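Chapter 4
Unit Packaging and the Small Container

4.1 Scope of the chapter

The previous chapter dealt with bulk goods, where the container is chosen after the product and can be changed at little cost. Unit packaging works the other way. The container sets the count, the label area, the shelf depth and often the price. This chapter covers rigid and semi-rigid containers sold or stored as single units, with most of the attention on clear plastics.

Three terms are used throughout. The wall is any upright surface of the container. The rim is the upper edge of the wall, including any lip. The footprint is the area the container takes up on a flat surface, measured at its widest point - usually the rim, as most molded containers taper toward the base.

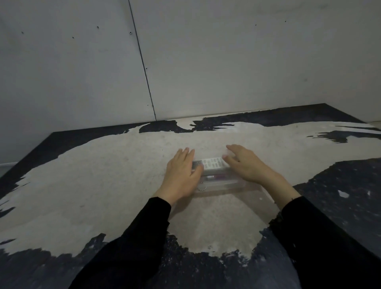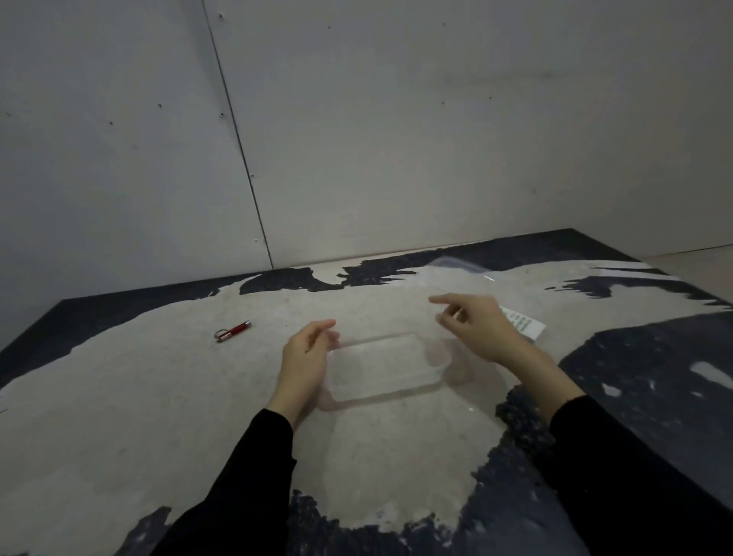
Figure 4.1. Clear plastic containers on a flat surface, with both hands in reach.

4.2 Clear and opaque walls

A clear wall lets the contents be checked without opening the container. It also shows scratches, dust and mold marks that an opaque wall would hide. Kasten's survey of the Hendton warehouse recorded 3,911 returned units over one season. Of these, 811 were returned for surface marks alone, and 266 for cracks at the rim. The remainder were returned for reasons unrelated to the container.

Engebretsen later argued that surface marks should be graded by depth and not by length. His scale is given in Section 4.6 and is used in the problems at the end of the chapter.

4.3 Load and stacking

When containers are stacked, the load passes through the rim and down the walls. The base carries little of it. Wall thickness at the corners is therefore the first value to check when a stack fails - see Table 4.2 for minimum values.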